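4. 設置と収納

この章では、組み立ての済んだClishamオープンシェルフ(脚付き、白)を部屋に据え付け、収納ケースやかばん、布製品を収めるまでの手順を説明します。組み立てについては3章を参照してください。3章の最後にある「ねじの締め直し」が済んでいない場合は、先にそちらを行ってください。

4.1 用意するもの

・水準器(スマートフォンの水準器アプリでも代用できます)
・巻き尺
・乾いた布
・付属の脚キャップ 4個
・付属の転倒防止ベルト 1組(袋番号253)
・プラスドライバー(2番)

転倒防止ベルトを取り付ける壁の材質によっては、付属のねじが使えません。石こうボードの壁には市販のボードアンカーを、タイルの壁には4.3の注意をよく読んだうえで適した金具を用意してください。

4.2 置き場所を決める

1. シェルフを置く壁面と床を片付けます。床に置いたままのかばん、クッション、空き箱は、いったん別の場所に移してください。

2. 巻き尺で壁から手前までの奥行きを測ります。シェルフの前には、引き出したケースを床に下ろす場所として600 mm以上を空けます。

3. 隣に戸棚やキャビネットがある場合は、扉を全開にして、シェルフに当たらないことを確かめます。引き出し式のキャビネットでは、いちばん下の引き出しまで開けてみてください。

4. 柱や壁の出っ張りのそばに置くときは、側面を60 mm以上離します。すき間が狭いと脚の調整ができなくなり、掃除のときに手も入りません。

5. 位置が決まったら、四隅の床にマスキングテープで印を付けます。

注記:床暖房のある部屋では、暖房パネルの真上を避けてください。やむを得ず置く場合は、下段にろうそく、絵の具、チョコレートなど熱で変形するものを入れないでください。

注記:日光が長く当たる場所では、白い天板が少しずつ黄色みを帯びることがあります。製品の不良ではありません。カーテンを使うか、年に一度、シェルフの左右の向きを入れ替えると色の差が目立ちにくくなります。

4.3 据え付けと水平の調整

1. シェルフの脚に脚キャップをはめます。奥まで押し込み、脚を軽く引いて抜けないことを確認します。

2. 二人で両側を持ち、印を付けた位置まで運びます。引きずると脚の付け根に力がかかり、緩みの原因になります。棚には何も載せないでください。

3. 水準器を天板の中央に置き、左右と前後の傾きを見ます。

4. 傾いている場合は、低い側の脚キャップを反時計回りに回して伸ばします。一度に回すのは半回転までとし、そのつど水準器を確認してください。

5. 四隅を順に手で押さえ、がたつきがなければ調整は終わりです。

6. 転倒防止ベルトの一端を背面の金具に、もう一端を壁に固定します。ベルトは、指が一本入る程度の余裕を残して締めます。

注意:タイル張りの壁や柱には、付属のねじを直接打ち込まないでください。タイルが割れ、破片で手や目を傷つけるおそれがあります。タイル面に穴を開ける必要があるときは、専門の施工業者に依頼してください。目地だけを狙って開ける方法も、目地材が崩れやすいため、お勧めしません。

注意:賃貸住宅では、穴を開ける前に貸主または管理会社に確認してください。

4.4 入れるものを分ける

棚に入れる前に、周りにあるものを次の区分で分けておきます。細かく分ける必要はなく、迷ったものは「その他」に入れてかまいません。

ケースに入れるもの
小さなおもちゃ、文房具、季節の小物など、そのまま棚に置くと散らばるもの。ふた付きのケースを使います。

そのまま棚に置くもの
本、折り畳んだ布、底の平らな箱など。箱は棚板の縁から出ない大きさのものに限ります。

棚の外に置くもの
かばん、クッション、ぬいぐるみなど、形が変わりやすく場所を取るもの。かばんはフックか専用の台に、クッションはかごにまとめるのが扱いやすい方法です。

その他
段ボール箱に入ったままのもの、持ち主のわからないもの。一箱にまとめ、日付を書いておきます。ひと月たっても開けなかった箱は、中を見てから処分するか、物置に移してください。

注記:段ボール箱を一時的な収納として使うときは、ふたを開いたままにせず、内側に折り込むか閉じてテープで留めてください。開いたふたは、通るときに袖やかばんのひもが引っかかりやすいところです。

4.5 下段に収納ケースを入れる

下段には、ふた付きの収納ケースを置きます。ここでは別売のOrkitzケースを例に説明しますが、幅と奥行きが棚の内寸に収まるものであれば、ほかのケースも使えます。

1. ケースの底と棚板を乾いた布で拭きます。

2. 重いものから順にケースに入れます。重さが片側に寄らないよう、底全体に広げて詰めてください。ケース一個の重さは、中身を含めて13 kgまでです。

3. ふたを閉め、四隅を上から押さえます。ふたが浮くときは中身を減らします。

4. ケースの両側を持って棚の前に置き、手前側を少し持ち上げながら奥へ滑らせます。

5. ケースの前面が棚板の縁より出ていないことを確認します。

6. 半透明のケースでも、前面に中身を書いたラベルを貼っておくと探しやすくなります。ラベルは、棚に入れた状態で読める高さに貼ってください。 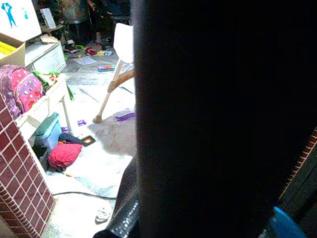 図4-2 白いオープンシェルフの下段に収めた、ふた付きの収納ケース

図4-2では、クッションがまだ床に残っています。ケースを出し入れする前に、手前の床にあるものをよけてください。ケースを抱えていると足元が見えにくく、つまずくおそれがあります。水玉模様のリュックサックのように横にして置かれたかばんは、中身を出してから4.7の手順で片付けます。

注意:下段のケースを踏み台として使わないでください。ふたが割れ、転倒してけがをするおそれがあります。

注意:小さなお子様がケースを引き出す家庭では、下段に刃物、薬、電池、洗剤を入れないでください。

4.6 布を掛けるときの注意

棚の前面に布を垂らして目隠しにすることができます。手持ちの布で間に合いますが、次の点に気を付けてください。

1. 布の長さは、床に届かない程度に整えます。長い場合は裾を折り返し、安全ピンを使わずに縫うか、布用の両面テープで留めます。

2. 布の上端は、面ファスナーまたは突っ張り棒で固定します。棚の縁に掛けただけの布は、ケースを引き出したときに一緒に落ちることがあります。

3. 布を天板に挟む場合、上に載せるもので押さえないでください。布が引かれると、載せたものが落ちます。

4. 洗濯した布は、完全に乾いてから掛けます。湿った布を掛けておくと、棚板の表面が膨らむことがあります。

注記:ストーブ、電気ヒーター、炊飯器などの近くでは布を使わないでください。

4.7 かばんとクッションの片付け

かばん

1. 中身をすべて出し、内側のごみを払います。前ポケットも忘れずに開けてください。

2. 肩ひもを背面側にまとめ、ねじれを直します。

3. 壁のフックに掛けるか、底を下にして台の上に立てます。立たないかばんには、丸めたタオルを詰めると形が保てます。

4. 天板に置くときは一つだけにします。かばんを重ねると、下のものを取るたびに上のものが落ちます。

クッション、ぬいぐるみ

1. 表面のほこりを手で払い、カバーが外せるものは月に一度を目安に洗います。

2. 口の広いかごに、大きいものから順に入れます。

3. かごは棚の横に置きます。シェルフの脚の間に押し込むと、脚キャップがずれることがあります。

注記:季節が終わって使わないクッションは、衣類用の圧縮袋に入れてキャビネットの奥にしまえます。ただし、綿以外の詰め物では元の厚みに戻らないことがあります。洗濯表示を見て、詰め物の種類を確かめてください。

4.8 天板の使い方

天板には、毎日使うものを置きます。植木鉢を置くときは、受け皿の下に防水のマットを敷いてください。水をこぼしたときはすぐに拭き取り、縁の継ぎ目に水が残っていないか指で触って確かめます。

テレビや水槽は置けません。また、天板の上に別の棚を重ねて使うこともできません。隣のキャビネットと天板の高さが違っていても、板を渡して一続きの台にしないでください。

4.9 定期的な点検

据え付けてから最初の一週間は、荷重で脚がなじみ、水平が少し変わることがあります。一週間後に4.3の手順3から5をもう一度行ってください。その後の点検は半年ごとで十分です。

点検するところ
・脚の付け根のねじが緩んでいないか
・脚キャップに割れや欠けがないか
・転倒防止ベルトに余分なたるみがないか
・下段の棚板が反っていないか
・ケースのふたにひびがないか

棚板の反りは、ケースをすべて出してから、まっすぐな定規を当てて調べます。定規の中央にすき間が見えるときは、棚板を裏返して使ってください。裏返しても反りが戻らない場合は、棚板の交換が必要です。

4.10 こんなときは

ケースが奥まで入らない
棚の奥に布や小物が落ちていないか確認します。何もない場合は、ケースの向きを変えてみてください。持ち手の部分が側板に当たっていることがあります。

棚が揺れる
まず中身を半分ほど減らし、四隅を押してがたつく脚を探します。脚キャップで直らないときは、3章のねじの締め直しを上から順にやり直します。

白い面に色が移った
色の濃い布やかばんを長く置くと、染料が移ることがあります。薄めた中性洗剤を布に含ませて拭き、そのあと水拭きと乾拭きをします。シンナーやメラミンスポンジは使えません。

脚の跡が床に付いた
柔らかい床材では、脚の下に硬めの敷板を入れてください。カーペットの跡は、スチームアイロンを浮かせて当て、ブラシで毛を起こすとほとんど目立たなくなります。

部品が足りない、または壊れている
部品表の番号を控え、お買い上げの販売店またはKudthorpeの部品窓口にご連絡ください。ベルトの場合は袋番号も併せてお知らせください。

4章 改訂 2022年7月10日
手順の確認:Boris Vlachou、Kwame Darko

次の章:5. 棚板の追加と取り外し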